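Ellery Pottery Evenings: your questions

Do I need any experience?
None at all. Half the people who come to me have not touched clay since grade school, and they do just fine. I keep the groups at 16 so I can get around to everyone, and I do get around, so expect me to hover!

What should I wear?
Old clothes and short nails. Clay washes out of most things, but I wouldn't test that on a sweater you love.

Can I bring in something broken to mend?
Yes, on the January evenings. Wrap each piece separately and bring the crumbs too, even the tiny ones — they matter more than you'd think. Please try the pieces together dry before you open any glue.

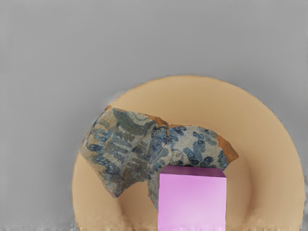
I use a slow epoxy for most repairs, so you'll leave your pot with me overnight and pick it up the next day. Mended pots are for looking at, by the way. No soup, no coffee, no dishwasher.

When can I take my own pots home?
Plan on three weeks. They have to dry, get fired, get glazed and then get fired again, and I only run the kiln when it's full (it's an old thing and it eats electricity). I'll email you, so check your spam folder.

What if my pot cracks in the kiln?
It happens to me too. Usually it's trapped air or a base that's too thick, and I'll give you a fresh lump of clay so you can have another go.

Can I pick any glaze color I like?
Anything on the shelf. Pinks and reds can be moody, so make a test tile first if you've got your heart set on one.
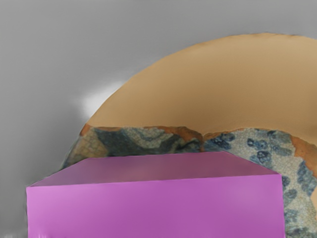

Tegan Doolan wrote in to say that her test tile came out perfect and her mug came out two shades darker, and she'd tell anyone to make a pair of tiles, one thin coat and one thick. Good idea, and I've started doing it myself.

Can I cancel?
Sure, up to 2 days before. After that I've already cut your clay.

Updated 2026-09-30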